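# Write-back caching on a shared home directory: who's running it?

**tallgrass_ops**

Okay, I have been having way too much fun with this and need people to poke holes in it. We're a small shop, 12 workstations, all mounting home directories off one storage box we call Urquhart. Reads were already fine, the page cache takes care of that. Writes were killing us, mostly builds that spit out thousands of tiny object files and then delete half of them a minute later.

So in October I turned on write-back caching on the clients, using Clumus as the layer between the mount and the local SSD. Dirty blocks sit on the client for up to 80 seconds, then get pushed to the server in one batch. A full rebuild went from 300 seconds to a bit under half that, and the server load graph looks like somebody unplugged it. I love it!

What I'd like to know: who has run something like this for a year or more, and what bit you?

**fernwick**

Under half is great, congrats. What happens when somebody saves a file on machine A, walks over to machine B, and opens it there?

**tallgrass_ops**

B asks the server, the server knows A holds a write lease on the file, and it calls A back to flush before it answers B. So B waits a little, but B gets the new version. I tested it with a silly script that writes a counter on one box and reads it on another, and it never went backwards in a whole night of running.

**mod_hollis**

Moved this from General to Storage. Carry on, it's a good one.

**quietpager**

I'm going to be the grump. Callback leases are lovely until A is asleep. Laptop lid closed, cable kicked out, kernel wedged, whatever. Now B wants the file and the server is calling a client that can't answer. You have two choices and both stink: make B wait, or break the lease and throw A's writes away. Which one does Clumus do?

**tallgrass_ops**

It breaks the lease after a timeout, and A's dirty blocks get parked in a conflict directory when it comes back. So they aren't thrown away, they just aren't where you left them. (I know. I know!)

**quietpager**

Then your users can lose an afternoon of work and not notice for a week. A file in a conflict directory that no one reads is a lost file.

**fernwick**

Afternoon is a stretch with an 80 second flush window. Worst case is 80 seconds of work, unless the client is cut off from the network and people keep typing.

**quietpager**

Cut off and still typing is exactly the case I mean. We had a switch die on one floor. Half the people there kept working, because everything they needed was cached, and the system didn't say a word to them.

**tallgrass_ops**

Good point, and I'd only tested clean crashes. I spent this evening pulling cables on two spare machines and you're right, the client will happily keep taking writes with no server for as long as the local disk has room. There's a setting, `offline_writes`, and it defaults to yes. I set it to no and now the client goes read-only once the lease expires. Editors complain loudly, which I think is what we want.

```
[client]
flush_interval = 80
lease_renew = 12
offline_writes = no
```

I also cut the lease renewal down to 12 seconds so a dead client gets found sooner. The extra chatter on the wire is tiny.

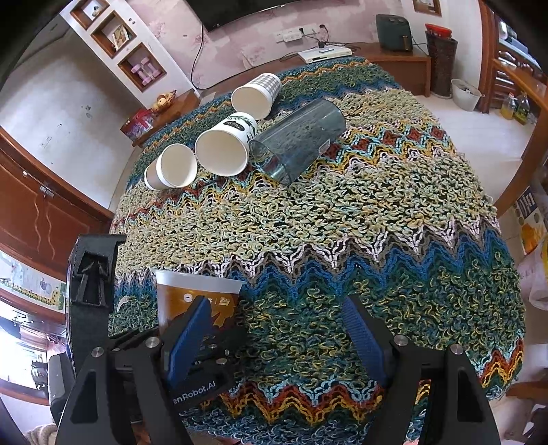
Alistair Morrison asked whether any of this survives a server reboot, given that the leases live in memory on the server and the clients all think they still hold them.

**tallgrass_ops**

Yes, there's a grace period! On startup the server refuses new leases for a bit and lets old clients reclaim theirs. I rebooted Urquhart at lunch with a build running on three machines. All three stalled, then picked up again, and the output matched a clean build byte for byte. I was grinning like an idiot.

**nodd**

Does the reclaim work if a client reboots at the same time as the server? Power cut, say. That's what got us on Nostano years ago. The server came up, waited out its grace period, and the clients were still doing disk checks. Every lease gone, and a pile of dirty data on the local SSDs with no claim to anything.

**tallgrass_ops**

Ooh. I haven't tried that one. I'd guess the dirty blocks land in the conflict directory like before, but I'm not going to guess about it in front of quietpager.

**quietpager**

Appreciated.

**fernwick**

Can I bring up fsync? Everybody talks about leases, but the first thing I'd check is whether fsync on the client means "on the server's disk" or "on my SSD". If it's the second, databases in home directories are going to have a bad time. Browsers keep small databases in the profile folder, and so do mail programs.

**tallgrass_ops**

It means the server by default. You can relax it per directory, and I did that for the build trees only. That's where most of the speedup comes from, too. Without the relaxed fsync the rebuild is around 250 seconds, so still better than before, just not as exciting.

**quietpager**

See, this changes my mind about half of it. Relaxed fsync on build trees, fine, who cares, you can rebuild. But then why do write-back on the homes at all? Put the build output on a local scratch disk and mount the homes the boring way. You get the same speed and none of the lease machinery.

**nodd**

+1 to scratch. We ended up there after Nostano.

**tallgrass_ops**

I thought about it! Two things stopped me. People here switch machines a lot, and they like picking up a half-finished build from wherever they sit. And with local scratch I'd have to teach every project where its output goes, and some of those build scripts are older than the building.

**fernwick**

I'm with tallgrass on this one. Local scratch is simpler for the admin and worse for the people who move around. If the leases hold up under the cable pulling, that's a decent trade.

**quietpager**

We'll disagree, then. I've cleaned up after too many clever caches. At the very least send a mail whenever something shows up in that conflict directory.

**tallgrass_ops**

Done while you were typing, it's a four-line cron job. It mails the owner of the file and me.

**susie_q_depth**

Reading along with great interest, as we're looking at Susport for nearly the same job. Does Clumus do leases on whole files or byte ranges? Susport is whole files only, and we have some big log files that get appended to from several machines.

**tallgrass_ops**

Whole files by default, ranges if you ask for them. For shared appends I'd turn caching off on that directory completely. I tried two machines appending to one log with leases on, and they just bounced the lease back and forth all day. It was slower than no cache at all, and the log came out right, so at least it was slow and correct.

**susie_q_depth**

That answers it, thanks! Caching off for logs, on for everything else.

**nodd**

Please do post the double power cut when you run it. Pull the server and at least one client together, and make the client the slow one coming back.

**tallgrass_ops**

Will do. I'm borrowing a switched power strip so I can drop both at the same moment, and I'll hold the client at its boot menu until the grace period has run out. Results and the server log go in this thread.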